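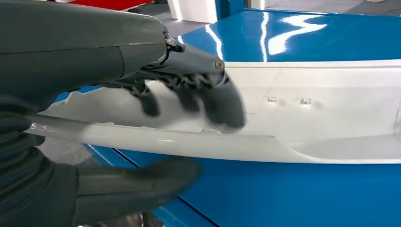

Robot hand on a white bumper cover

Hillham Home & Hearth list
Subject: Re: Sticky kitchen floor after mopping (and is the Grosar any good?)
From: Marcelino Figueroa
Date: May 25, 2018

Hello Bev, hello everybody,

Sorry it has taken me a few days to get round to this one. I read it on my phone in the queue at the post office, thought "ooh, I know this", and then of course went home and forgot all about it until I was standing on my own kitchen floor with a bucket this morning. I'll answer in between your paragraphs if that's all right, as there's a fair bit in there.

> Hello all, I hope somebody can help. We moved to the house in Dronwood in
> December and the kitchen has a lovely vinyl floor, pale, with a very slight
> texture to it. It looked fine when we came but since then it has got
> stickier and stickier. I mop it twice a week! My socks make a noise on it.
> The more I mop, the worse it seems to get, and my husband thinks I am
> imagining it, but he wears slippers.

You're not imagining it, and please tell him to take his slippers off and walk from the sink to the back door. What you've got is nearly always soap left behind. Every time you mop, a bit of cleaner dries on the floor, and then the next mopping softens it and spreads it about and adds a bit more on top. Then it grabs hold of every crumb and hair that comes past, so the floor looks dirty sooner, so you mop it again. I did exactly the same in our first flat, and I was so proud of how much I was mopping!

The texture makes it worse too, I'm afraid. All those tiny dips hold on to it.

> I have been using the Ruddock floor soap that my mother swears by, a good
> glug in a bucket of hot water. I like the smell and I don't want to give it
> up if I can help it. I don't rinse because the bottle says no need.

Well now, I like that one too (the green one, I take it, and not the lavender, which gives me a headache) and I wouldn't throw it out. It's the glug I'd have words with. When a label says there's no need to rinse, it means at the strength they tell you to mix it, and a glug from those wide-necked bottles can be anything at all. Have a look at the back of yours, find the line with the amount on it, and measure it out once with a proper measuring spoon or the jug you do the gravy in. My guess is you'll be horrified by how little it is. I was. I now keep an old medicine cup with the bottle, with a line drawn on it in nail varnish, and the bottle that used to be gone in no time now sits under the sink so long that I have to wipe the dust off it.

Check what it says about hot water as well. Some of them want it lukewarm, and some vinyl doesn't care for very hot water in any case, particularly along the joins. If you know who made the floor, go by what they say before anything I say.

> Is there a way to get the floor back to how it was, without going down on
> my hands and knees? My knees are not what they were. I thought of vinegar
> but then I read that vinegar is bad for floors, and then I read that it is
> good for floors, and by then I had a cup of tea instead.

Tea was quite right. On the vinegar, I've stopped recommending it on the list, after the great row we had over it when poor Colette did her marble hearth. On vinyl a weak splash in a lot of water is what many people use and they seem perfectly happy, but it can dull some finishes, and you really don't need it for this. Plain warm water does the job, it's only tedious.

What I'd do, and it's what I did, is this. Pick a day when you can have everyone out of the kitchen for the afternoon. Hoover first, and do it properly, into the corners and under the kickboards if yours come off, or you'll be making porridge with the fluff. Then two buckets, both plain warm water, nothing in either. One is for putting clean water on the floor and the other is for rinsing the dirty mop. Do a patch no bigger than a bath mat, go over it well wet (not swimming, mind, you don't want it creeping under the edges), leave it a minute or two while you do the patch next door, and then come back and take it up with the mop wrung out as hard as you can manage. You will very likely see suds. That's your soap, Bev, the whole winter's worth of it!

Change the water as soon as it goes cloudy, even when you've only just changed it. I find that's where people lose heart, and I include myself. Then dry the patch with an old towel. You can stand on the towel and shuffle, which spares the knees, and if you have the wireless on it's nearly enjoyable. Hang on to a worktop while you're about it, please, as a wet floor and a towel want respect.

It may want doing twice, a few days apart. Mine wanted three goes by the cooker, where there was grease mixed in with it, and there I used one drop of washing-up liquid in the bucket and then rinsed it twice over. Try any of this on a small bit behind the door first if you're at all worried about the finish.

> Also my mop is a big old string one which came with the house. Does it
> matter?

It does a bit, and if it came with the house I'd say thank you very much to it and let it go. You don't know what's been in it. String mops hold a lot of water and it's hard work wringing them, so they leave the floor wetter than it needs to be, and they never quite rinse clean either. You can test it, if you're curious: stand it in a bucket of clean warm water for ten minutes, give it a swirl, and see what comes out. I did this with my aunt's and we both had to go and sit down.

A flat mop with washable pads is what I use now. Buy more pads than you think you need and use a fresh one when the first gets grubby. And when you wash them, no fabric softener. It coats the fibres so that they push the water about and won't pick anything up, and it can leave a film behind as well, so you'd be back to your noisy socks.

> Last thing, my sister-in-law has bought the Grosar spray mop and can't stop
> talking about it. Has anybody on the list got one and is it worth the
> money? It is 92 pounds in the shop at Dronwood, which seems a lot for a mop.

It does seem a lot for a mop! I haven't got one of my own, but I had the loan of my neighbour's for a fortnight when my shoulder was bad, so I can tell you what I thought, for what it's worth.

The good things first. The head is nice and thin and goes under the fridge, which mine doesn't. The tank holds 1000 ml, and for our kitchen and hall I never had to fill it partway through. The spray is a fine one and doesn't leave puddles. The handle comes apart in the middle, so it'll go in a short cupboard, and the trigger is soft enough that it didn't bother my shoulder at all, and that was the whole point of borrowing it.

The less good. A full tank is a thousand grams of water on top of the weight of the mop, and you do feel that on the stairs. I took to filling it halfway. It comes with just the two pads, and the extra ones are sold in packs of six and aren't cheap, though my neighbour says the ordinary sort with the sticky backing hold on well enough. And the nozzle clogged on me, twice, which I'm fairly sure was from somebody putting neat cleaner in the tank (she says it wasn't her, and I'm saying nothing). A pin and some warm water sorted it out.

So would I buy one? For a sore shoulder, yes, I think I might. For a sticky floor, no, I'd do the two buckets first, and see how you feel about your mop after that. A spray mop is grand for keeping a clean floor clean but it won't lift what's already stuck down, it'll only move it along. If your sister-in-law is as keen as you say, perhaps she'd bring hers round for a go, and you could try the trigger and the weight for yourself before you spend anything.

> Thank you for reading all this, I am new on here and I do go on.
> Bev

You're in very good company there, as you'll have gathered by now. And do let us know how you get on with it, because there were two or three others asking about tacky floors over the winter and I don't think they ever got a proper answer. One more small thing I nearly forgot: once it's all clean, go down to mopping once a week and just wipe up the spills in between with a damp cloth. Twice a week is a lot for a kitchen with no dog in it. If there is a dog in it, ignore me and carry on.

Does anyone else have the Grosar, and has your nozzle behaved? And Pauline, if you're reading, I still have your steam cleaner in the porch and I haven't forgotten. I'll drop it round when the car's back.

All the best from a slightly damp kitchen,
Marcelino

--
You are receiving this because you are a member of the Hillham Home & Hearth list.
Please trim your quotes when replying, and keep things for sale to the Saturday thread.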